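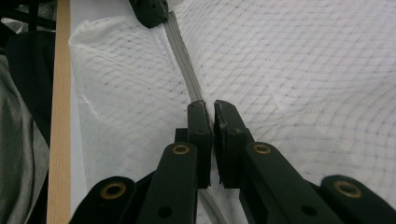 I go through mesh laundry bags faster than anyone should. Bras, tights, the kids' baby socks that vanish into the rubber door seal of the washer, that one sweater I love too much to risk... everything gets bagged. So when my last set gave up in January (two seams blown, one zipper gone completely) I ordered the Gurneser mesh bags, mostly on the word of Anderson Tavares, who lives downstairs and shares the machines with me. The listing had 813 reviews when I bought mine and I read far too many of them.

They come in a set of 5, three sizes, all white. The one I use most is the long rectangular one, a fine diamond weave with the zipper on the side. I love the weave! My old Edet bags had big open holes and bra hooks would poke straight out and grab whatever was next to them. So far I haven't had a single hook get through these, and the mesh is soft enough that it folds down to almost nothing in the drawer.

The zipper is where I have mixed feelings. The slider is metal, small, and it runs fine if the bag is lying flat on a table. Try to zip it one-handed while you're holding it up and it bunches and fights you the whole way. I've gotten into the habit of laying the bag down, smoothing it out, and pulling slowly from the far end. The slider is also tiny, so if you have long nails or stiff fingers in the morning you may grumble at it like I do.
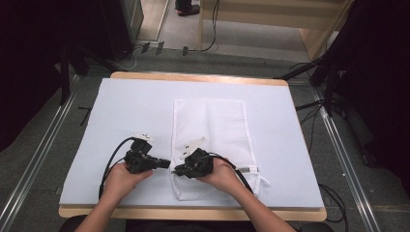 Washing itself, no complaints. I run them on cold delicate, spin on low, and things come out clean all the way through as long as I don't stuff the bag. Half full is about right. I got greedy once and crammed in three pairs of leggings plus a cardigan, and the middle of the cardigan still smelled like soap when I hung it up. My fault, but the little card in the package says nothing on how much to put in, and it should.

Drying is quick too. I hang the empties over the shower rail and they're ready by the evening. I haven't put them in the dryer and don't plan to - the old ones went crispy that way.

I also looked at the Wernunska bags, which are thicker and cost nearly double. My sister has those and likes them, but they take forever to dry and she's only got the two. For the price I'd get the Gurneser set again. Four stars, and I'd give the last one for a bigger zipper pull. If you do get them, put a loop of ribbon through the slider, it helps a lot.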